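Toltano Pull-Out Pantry Frame, 2-Shelf
Item 3816 - sold by Whitfield Kitchen Hardware 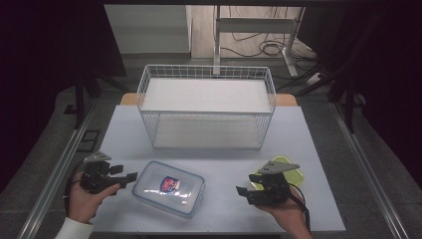
What it is

A steel slide-out frame that screws to the floor of a base cabinet and carries 2 shelves. It replaces the fixed shelf you already have. Jarnus makes the runners and Toltano makes the rest.

Do you need one?

Maybe not. Pull-outs get sold as extra storage, and they aren't. The runners and side rails take up room, so you will fit fewer cans than before. What you get is a way to reach the back without kneeling. If your cabinet is shallow, move things around first and keep your money.

The numbers

Price: $145, runners and screws included
Shelves: 2, the upper one adjustable to 4 heights
Finish: gray only
Doors: hinged, must open past the cabinet side

About the "soft close"

Toltano's leaflet calls the action whisper quiet. We tried it with a full load of flour, rice and canned tomatoes and would call it fairly quiet. It slows down near the end, then it bumps. Empty, it closes nicely, but who keeps an empty pantry?

The leaflet also says one person can fit it in an evening. That assumes a level cabinet floor. Ours wasn't, and we spent most of the time on shims.

Compared with the Flurell

The Flurell frame costs less and has plastic runner clips. We stopped carrying it after too many came back with the clips snapped. If you already own one and it works, leave it alone. The screw holes don't line up with the Toltano, so swapping means drilling again.

Before you order

Measure the opening between the hinges - the cabinet width on your kitchen plan won't do. Frames that have been screwed down can't be returned. A white finish has been promised for April, but we are not taking orders for it until we have stock.

Page checked 2020-03-07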